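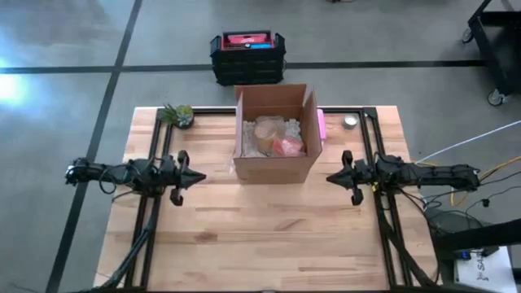

Two-arm station, packing table.

To: equipment planning list
Subject: Re: Second packing station, budget request

Colleagues,

Thank you for the comments received so far. The earlier message is quoted for those who joined the list in August.

> The Serra group requests approval for 2 further arms and
> one table, to be placed beside the existing station. Fundis
> has quoted a delivery time of 14 weeks. Can the planning
> office confirm that this falls within the current budget?

The arms and the table can be covered this year. Packing supplies cannot be charged to the same line. Boxes, loose fill and bubble wrap are consumed in daily work and should be entered under operating costs, with a ceiling of $500 per quarter.
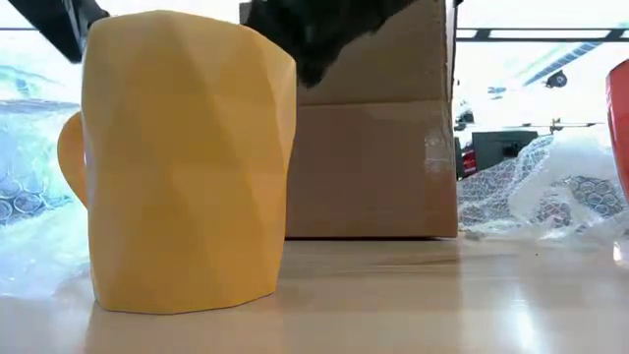 Breakable goods need a separate entry. The Serra group has asked for 34 sets of household items — mugs, tins and similar pieces — and the planning office will accept that number if replacements are included in it.

Two matters remain open. The Fundis quotation leaves out spare gripper fingers and cable guides, and a revised version has been requested. Emovero has offered a service contract for both stations, while Clarari would cover only the new one.

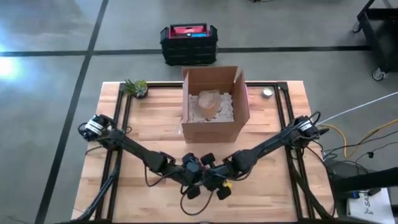

Floor space must also be settled before an order is placed. Groups planning to use the second station should send their table dimensions and power needs to this list by noon on the closing date of the request.

Planning Office, Equipment and Facilities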